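Quit at 41 to go back to school, talk me into it or out of it

Forums > Big Life Stuff > Starting Over

halfpastlempi
Original poster

ok so. typing this on my break so forgive the mess.

I gave notice at Bednarek on Monday. 15 years in accounts. No new job lined up, I start a surveying course at the tech college in October and I'm terrified. Husband is fine with it. My mother isn't speaking to me, or she is, but only about the weather.

What I can't get past is how much I believed about myself that I never checked. Bad at math (I work in ACCOUNTS). Not an outdoors person. Too old for a classroom. Somebody said these things once when I was nine or whatever and I just carried them.

Has anyone done this past 40? Did you feel like a fraud the whole time or just the first bit?

Went and got stuff ready last night even though it's weeks off. Felt like being seven.
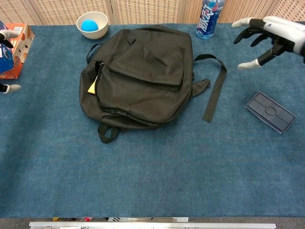

school bag

- Lempi

dunmore_kate

Congrats!! I did nursing at 44. Fraud feeling lasted one semester, then I was too tired to feel anything. You'll be fine. Eat breakfast.

oldsaltgreg

I'll be the grump. Did you have to quit? Could you have gone part time at Bednarek and done the course evenings? 15 years is a lot of goodwill to walk away from. Not saying don't do it. Saying order of operations.

halfpastlempi
Original poster

Greg I asked. They said no part time in my department, end of talk. Course is days only anyway.

And it's not like they threw me a parade. My manager said "oh" and then asked if I could finish the quarter.

oldsaltgreg

Ok fair. That "oh" would've done it for me too.

tchm_rustitz

Hi Lempi, Teresa here (Chmielewska, if you remember me from the burnout thread). I went back at 47, landscape design, at the college in Rustitz. Dropped out after a year. So take this as coming from someone who did it "wrong".

I don't regret it but I want to push back on one thing. You said you carried those beliefs and never checked them. Sure. But I went in thinking once I shook off the old beliefs there'd be some real me under there, all shiny. There wasn't. There was a me who liked plants and hated drafting software. Still cried in the parking lot. Still picked fights with my sister. I'd just changed where I was doing it.

The course was good. The story I had about the course was the problem.

dunmore_kate

That's kind of a downer Teresa

tchm_rustitz

It's meant to be the opposite! I stopped waiting to be fixed. Got a job at a nursery (Lilelia, tiny place, three greenhouses and a goat) and I've been happier there than anywhere. Never would have looked at it without that year.

marblemouth

Disagree w/ Teresa a bit. Some people really do turn into somebody else. My dad got sober at 50 and he was a different man, end of story. Different laugh even. I don't think "you're the same person in a new parking lot" is true for everyone and it's a rough thing to hand somebody who just quit her job.

tchm_rustitz

I'm not handing it to her, I said it was mine. And I'm glad about your dad, truly.

marblemouth

Ok. That came out sharper than I meant. Long day.

halfpastlempi
Original poster

No I like both of these. I'm reading them to my husband while he does the dishes. He's team marblemouth.

Teresa can I ask, how did you know it was time to stop? That's the part I'm scared of. Not failing a test. Being in there in February knowing it's wrong and staying because I made such a big deal of leaving.

tchm_rustitz

Ugh, good question. I knew in the second month and stayed for ten more. Exactly your reason. I'd told everyone. There was a CAKE.

What would've helped is somebody I could say it to out loud without them panicking. My husband panicked. So I'd say find one person, not family, and check in with them every 2 weeks. Not about grades. Just "do you still want to be there". You get to say no and they don't get to react.

Also don't let anyone make a cake.

oldsaltgreg

This is the best advice in the thread and I've been here since the old board.

I'd add money stuff, sorry, it's who I am. Write down a number now. Savings drop to that number, you get any job, course or no course. Decide it while you're calm. I didn't have a number when I started my shop and I found out what it should've been by going past it.

dunmore_kate

Seconding the number. Ours was 3 months of rent, taped inside a kitchen cabinet. Came close 2 times.

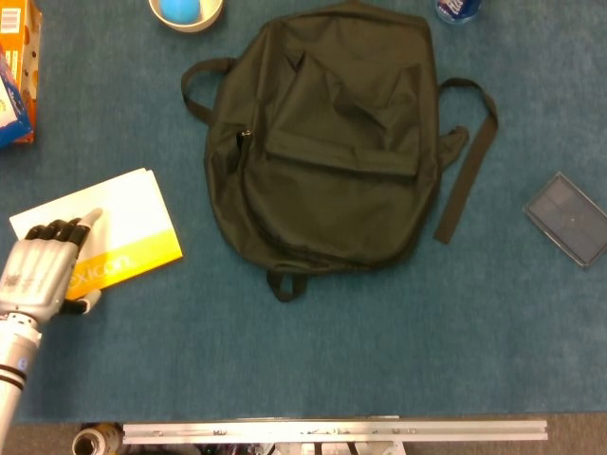
Other thing nobody warned me about is the homework guilt. You sit down to study and feel like you should be doing laundry, then you do laundry and feel like you should be studying. I had to make hours. Seven to nine was school, door shut, kids could knock if there was blood. Took them maybe a month to beleive me.

And on feeling like a fraud, the twenty year olds feel it too. They're just better at hiding it. By spring they were asking me for help with the forms because I was the only one who'd ever filled out a form.

garkonier_pete

lurker here. work for Garkonier, we hire survey crews. half the new people I see are career changers and the ones from office jobs are good. they write stuff down. they label things. do NOT let anybody tell you accounts is wasted time

only warning is the boots. break them in before first field week not during

halfpastlempi
Original poster

Pete!!! I might print that out and send it to my mother.

Ok so. Number: done, Greg, it's on an index card. Hours: going to try Kate's seven to nine. No cake. Boots: tomorrow.

Still need the check in person. Teresa would it be weird if I asked you?

tchm_rustitz

Not weird. Yes. I'll DM you. I won't react, I promise, I have a goat to practice on.

marblemouth

Lempi please come back and update in October even if it's going bad. Especially then. These threads always stop right when the person starts the thing and I never find out

halfpastlempi
Original poster

I will. Breaks over, gotta go finsh this quarter for the oh man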